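Surkinero Readers' List
Posted 14 September 2022 by the List Office, Sleiman Library

Re: October selection and loan copies

Members are thanked for their replies to the notice of the October title. One message is quoted in part, as it raises a point that applies to several reading groups.

> Our group in Sturau has read the first half of "Itamine" and we find
> the second narrator hard to follow. Her chapters go back over the
> flood from the sister's side, and the dates do not match. Is this an
> error in the library edition? We have the copy numbered 869.

The library edition has been compared with the first printing, and the text is the same in both. The two sisters remember the flood differently, and the novel leaves the matter open until the letters in the last part. Groups may wish to read those chapters together before the meeting.

The library holds 35 loan copies. Requests should give the group's name and the shelf number 3231.
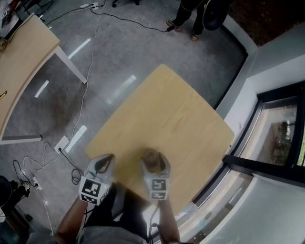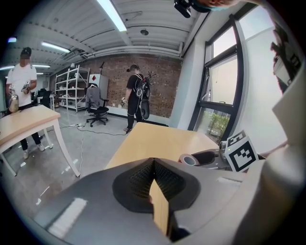
May a group keep its copies after the October meeting?

Copies are due back at the desk within one week of the meeting, and a group that needs longer should write to the List Office before then.

Contact the List Office | © 2022 Sleiman Library | Back to top

This site uses cookies. By continuing, you accept their use.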